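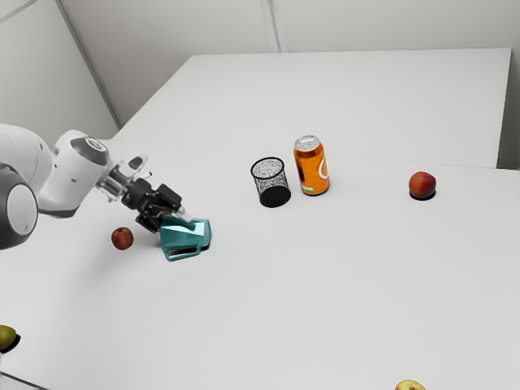
Figure 2. The simulated bench in Zirero, with the arm at the pitcher. The mesh cup, the can and the fruit stay on the table as clutter.

4. Building the bench twice

I did the build in the order I'd tell other people to avoid. The real bench came first, in the back half of a shared workshop in Pinham, and the simulated one came second, when I got tired of driving over there to find out that a grasp I had dreamed up at breakfast was never going to work. So this section is a bit backwards. I start with the simulated bench (Figure 2), since most of the numbers in Section 5 come from it, and get to the screws and cable ties later.

4.1 The simulated side

Zirero is the name I gave to my pile of scene files and scripts, and it is not much more than that. It loads a table, two walls, one arm with a two-finger gripper, and a handful of household things to grab or bump into. I kept the surface plain and pale on purpose. My first version had a wood grain I was very proud of, and it made every render slower and every debugging session harder on the eyes, so out it went!

The pitcher is the object I care about most. Standing up, it's easy: come down over the rim, close, lift. Lying on its side it turns into a different problem, with the opening facing one way, the base the other, and the handle taking up one whole side of the approach. In the layout of Figure 2 the handle is on the side away from the gripper, and the small apple sits right by the pitcher on the left, which leaves the lower finger rather little room. I like this layout a lot. It looks harmless and it has eaten more of my evenings than any other.

The pitcher is also see-through, which I would not have picked if I'd thought about it for a minute. The bright reflections along the upper side change as the camera moves, and my first object detector (trained at home, on my own desktop, with the fan howling) happily split one pitcher into two. The mesh cup gave me the same kind of grief for a different reason, with the pale table showing through its wall. I ended up leaving both in. A home bench is full of things like that, and a detector that only likes solid shapes is no use to me.

Object positions are drawn at random inside a rectangle that is a little too big, so some fruit lands at the border of the camera view. I started out throwing those layouts away. Then I noticed the same thing kept happening on the real bench, where people lean over and nudge stuff, and I put them back. The full set is 2307 layouts, all rendered with the same fixed camera.

4.2 The planner

The grasp planner is called Clurnen and it is deliberately dumb. It proposes 12 approach directions for the target, drops the ones where a finger would pass through a neighbor, and tries what's left in order of how far the wrist has to turn. There is no learning in it anywhere. If nothing survives, it gives up and writes a line to the log, and I read a great many of those lines over the summer.

Each attempt gets 3000 simulation steps. I picked that number early, by watching the slowest successful lift I had and adding some slack, and I never went back to tune it. A few attempts that time out would probably make it with more patience. I count them as failures anyway.

4.3 The workshop side

The real bench is a secondhand worktop on a steel base, bolted down after the first week, when a fast move made the entire thing shuffle toward the drill press. Power and the stop button run through a small box I call Nigam (it has its own wiring sheet, so it needed a name). The stop button sits where anyone walking past can reach it, and that was the one condition the other members set before I could leave the arm set up overnight.

I froze the planner code on 12th July and did the workshop runs after that, so nothing in Section 5 was patched halfway through. The one change I did allow was new finger pads in August. The old ones had worn smooth, and I reran every pitcher trial with the new set instead of mixing the two. The older trials are in the appendix for anybody who wants to compare them.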